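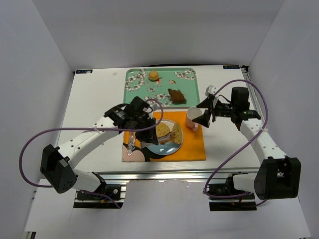
What do you all do about frosting a cake for a tea table when it has to sit out all afternoon? I'm putting together a birthday tea for my mom in May and I keep going back and forth. I did a little practice layout, with the plain yellow-orange cake and the brownie-looking thing over on the right sharing my mint green tray with the cherry blossoms, and I love how it looks with bare cakes, but my sister says a birthday without frosting is just a snack. My trouble is the heat. The party is at the Meltcombe community room and the AC there is a rumor. Guests come at two and I can't see us cutting anything before four thirty or so.

I've made American buttercream my whole life (butter, powdered sugar, splash of milk, done) and last summer it slid right down the side of the cake while people were singing. I don't want to go all shortening because my mom can taste it from across the street. I also don't own a big fancy mixer, just a Lillo hand mixer that smells a little warm if I run it too long. Room might get up to the mid 80s. There will be 30 people, mostly adults, a few kids. Is there a frosting that tastes good AND stays put? Or should I skip it and do a glaze?

Oh, and no cream cheese please, my uncle won't touch it.

Posted by pattycake_o, 24/09/2018
(yes I know May is a long way off, I'm a planner!)

3 answers

Yayra Sowah
Marked helpful by 16 people

I've done a lot of hot-weather parties (my family does everything in somebody's backyard) so let me give you what works for me. Go half and half on the fat. Half real butter, half high-ratio shortening, the kind bakery supply places sell, which is a different animal from the can at the grocery store. It doesn't leave that greasy film on the roof of your mouth. I've served it to some very picky aunties and they asked for the recipe!

For a two-layer eight inch cake I use 1 cup butter, 1 cup high-ratio shortening, 2 pounds powdered sugar, a good half teaspoon of fine salt, a tablespoon of vanilla and maybe 4 tablespoons of milk. Add the milk a little at a time because you may not want it all. The salt is what saves the flavor, so don't skimp. If your mom likes lemon, swap a tablespoon of the milk for juice and throw in some zest.

Your hand mixer will be fine but do it in two batches and let it rest in between. Soften the butter only until your thumb leaves a dent. I think that's where most people go wrong, they let it get shiny and then the whole bowl is soft before you even start.

Other things I'd do:

Crumb coat the night before, chill it, then do the final coat and chill again at least four hours. A cold cake going into a warm room buys you a lot of time.

Bring it in a cooler with ice packs and put it out at three thirty, not at two. Let people have sandwiches first. Put out the plain stuff early, brownies and loaf cakes don't care.

Keep it away from the window. I once lost a whole coconut cake to a sunny windowsill and I'm still a little mad about it.

One 8 inch cake won't feed thirty, by the way. I'd do two of them, or one frosted for the candles and a plain sheet cake in the kitchen for cutting. The sheet cake can be ugly, it's going straight onto plates.

Oh and if anybody tells you to do Swiss meringue because it's "more stable," mine has gone to soup in that kind of heat every single time. It's gorgeous in the winter.

Odeck_baker520

glaze. powdered sugar, lemon juice, done in 5 min. it sets and it doesn't go anywhere. I don't even like frosting that much so maybe don't listen to me

also you can get those little battery fans

Mrs. Pattinasarany

I would second a glaze if the cake is a Bundt, but for a layer cake with candles I don't think it looks like much of a birthday. Have you thought about ermine frosting? It's the old cooked flour kind my grandmother put on red velvet. You cook flour and milk into a paste, let it cool ALL the way (I put mine in the fridge with plastic wrap pressed on top), then beat it into butter and sugar. It's a lot less sweet, and a hand mixer handles it just fine.

Now, it's still butter, so I wouldn't swear to it at 85 degrees. Mine did okay at a graduation party in the shade, maybe an hour and a half, but that was a breezy day. If I were you I'd make a small batch this week while it's still warm out, frost a couple of cupcakes and leave them on the porch with a timer. Then you'll know.

I do agree with Yayra on keeping it in the cooler until later.

Comment from pattycake_o:
Thank you all so much!! I'm going to try the half and half one first and do the porch test with both. Yayra, where do you get the high-ratio stuff, is it something I have to order? The store by me only has the regular can. And would you use salted butter or is that too much with the half teaspoon?

Reply from Yayra Sowah:
Unsalted! I order mine online, it comes in a big tub, but the cake decorating store near my sister's will scoop you a pound if you ask. Try calling around.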